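Slow Is Fine

I went to the February open day at Pivby expecting to be sold something. There were 30 of us, and most people wanted the arm to go faster. I didn't. Setting a table is dull work, and I would take a slow machine that handles plates with care over a quick one that chips them. The staff let us stand there for an hour and ask what we liked. More companies should show their work this way, at normal speed, with no music.

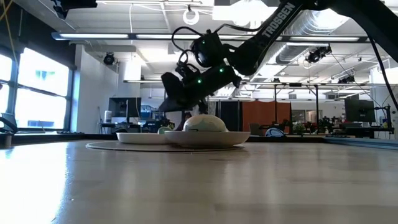
What I Would Ask Next Time

Who pays when a plate breaks?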